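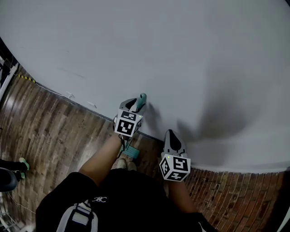 Abb. 1: Aufnahme an der weißen Wand mit zwei Handgreifern und Markerwürfeln, Sicht der Kopfkamera

**Protokoll Projekttreffen Karuvach, Arbeitspaket Datenaufnahme**

Dienstag, 30. März 2021

Anwesend: Stijn Verstraete (Leitung), Lotte De Haan (Protokoll), Gruppe Uveck
Entschuldigt: Clasto

**1. Protokoll der letzten Sitzung**

Ohne Änderungen angenommen. Der offene Punkt zur Benennung der Dateien wird unter 4 behandelt.

**2. Stand der Aufnahmen**

Der Datensatz umfasst jetzt 2771 Episoden. Davon sind 710 Kontaktepisoden an der Wand, der Rest stammt von den Tischaufgaben. Stijn fasst das Vorgehen für die Gruppe Uveck noch einmal zusammen: Die Person führt je einen Greifer pro Hand, die Lage der Greifer wird über die Markerwürfel bestimmt, das Kopfbild läuft mit. In Abb. 1 ist der linke Greifer vorn an der Wand, der rechte wird tiefer und näher am Körper gehalten.

**3. Ergebnis der Lageschätzung**

Lotte stellt die Auswertung der Wandepisoden vor. Der mittlere Positionsfehler liegt bei 3 mm, solange zwei Würfelseiten im Kopfbild sichtbar sind. Bei nur einer Seite streut vor allem die Tiefe stark. In 78 Episoden ging ein Würfel so lange verloren, dass die Trajektorie nicht verwendbar ist. Diese Episoden bleiben gespeichert, gehen aber nicht ins Training.

Diskutiert wurde der Schattenwurf auf der Wand. Uveck vermutet, dass die Kontakterkennung im Bild darunter leidet, weil der Schatten neben der Fingerspitze als Kante gelesen wird. Stijn hält das für möglich, die Daten geben es bisher nicht her. Ein Vergleich mit diffuser Beleuchtung fehlt noch.

Das mit Yeh trainierte Modell übernimmt die Anfahrt zur Wand brauchbar. Beim Halten des Kontakts driftet es - vermutlich fehlt die Kraftinformation. Kein Beschluss dazu.

**4. Verschiedenes**

- Dateinamen: künftig Aufgabe, Person, laufende Nummer. Altbestand wird nicht umbenannt.
- Kabel am Boden im Aufnahmebereich vor jeder Sitzung an die Seite legen.
- Clasto hat die Rückmeldung zum Datenformat noch nicht geschickt.

**5. Beschlüsse und Aufgaben**

- Vergleichsreihe mit diffuser Beleuchtung, gleiche Wand, gleiche Aufgabe (Lotte)
- Filter für verlorene Würfel in die Pipeline einbauen (Uveck)
- Nachfrage bei Clasto wegen Datenformat (Stijn)
- Zwischenbericht im Juli, Gliederung zur nächsten Sitzung (Stijn, Lotte)

Nächster Termin wird per Mail abgestimmt.

Für das Protokoll: Lotte De Haan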